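Remance Fragrance - product meeting, September
Notes taken by Oriana, sorry for the shorthand

Present: Hendrik Mkhize (chair), Violeta Valdebenito, Renato Saavedra, Oriana Quiroga
Joined 10:40: Sebastián Aravena
Started 10:05

1. Last minutes
OK'd. One fix: Violeta was down as against the travel size, she wasn't, she was against the price.

2. Fall scent, working name Zimlow
Third version smelled on paper and on skin. Hendrik and Violeta like the fig at the start, Renato says it's gone in ten minutes and what's left is soap. Long talk about the cedar. Less of it? Different one? No decision. Violeta to ask the perfumer for two more tries, one with cedar halved, one with the vetiver brought foward.
Name: Zimlow stays for now. Hendrik not in love with it. Anybody with a better one, email by end of month, please not in the group chat.

3. Bottle and cap
Tekora quote in. Glass fine, same mold as the spring bottle. Cap is the problem, price went up again and the magnet is extra. Renato wants to keep the magnet, says the click sells the bottle. Violeta would drop it and spend the money on the box.
Agreed: ask Tekora for a price both ways. Renato, this week.
Label stock: cream, uncoated. Smudges if you have hand cream on, tested by accident by Oriana. Need a sealed version.
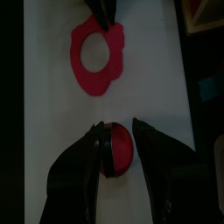
4. Sample vials
First run 3,540 vials. 300 held back for press and the counter staff, rest go in with online orders. Hendrik asked if the cards can carry the notes list, yes if the type goes smaller, Sebastián says it's already too small. Cards stay as is, notes list goes on the website.
Leaking: 84 back from the last batch, all same lot. Supplier says heat in the truck. Renato not convinced, wants credit for the full lot. Renato to write to them again, copy Hendrik.

5. Lipstick to go with the scent
Sebastián's item. Five shades tried, two liked by everyone, the brick one and the dark plum. Finish still too dry, drags on the second coat. Lab can add more oil but then it softens in a warm bag. Sebastián thinks there's a middle, needs another round.
Violeta asked why we're doing lipstick at all before the scent is settled. Fair. Hendrik: both go on together, if lipstick isn't right by the next meeting it moves to spring.
Scented or not scented, argued again. Not scented. Closed, please dont reopen.

6. Launch evening
Venue hold runs out soon. 60 guests max, fire rules. Guest list is over that already. Everyone cut their own names first, send to Oriana.
Food: nothing with garlic or strong cheese, people have to be able to smell. No candles either. Flowers unscented, Violeta knows a place.
Testers on skin only after the short talk. Blotters on arrival. Hendrik gives the talk, five minutes, he says he can do it in five.

7. Any other business
Counter staff want new aprons, the black ones show powder. Oriana to get prices on gray.
Return policy on opened bottles, pushed to next time, no time left.
Window cleaner came, still streaky on the left side.

To do
Violeta - perfumer, two new versions; flowers
Renato - Tekora cap price with and without magnet; letter on the leaking lot
Sebastián - lipstick round two, brick and plum only
Oriana - guest list, aprons, sealed label sample
Hendrik - talk; confirm venue

Ended 11:50. Next meeting same room, Oriana will send the time.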